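Skirari Floor and Surface Items, README

Records of small household items on pale, plain surfaces, kept for tidying and sorting work. Maintained under the Jumolero project. Each record has an item sheet and a surface sheet. 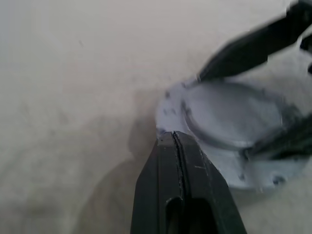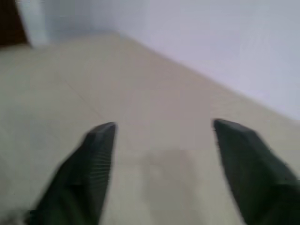

Contents

2738 records in total. 309 have no item sheet and list the surface only. Do not drop them - the surface counts in the summary table include them.

Item sheet fields

item_color: plain color word, with "light" or "dark" if needed
item_shape: outline from above (round, square, long, irregular)
item_kind: lid, cap, wrapper, toy part, other
marks: specks, scuffs or stains, free text, 40 characters at most

Use "other" if the kind is in doubt. A round plastic piece is not entered as a lid on shape alone.

Surface sheet fields

surface_color: white, off-white, beige, gray, other
surface_type: tile, wood, mat, unknown
seams: yes, no, unclear

Faint grout lines count as "yes". Tint shifts with the light, so off-white and beige may both occur within one room.

Known issues

Bramer and Gill folders used different words for beige before the February merge. 20 records still carry "cream" and will fail the field check.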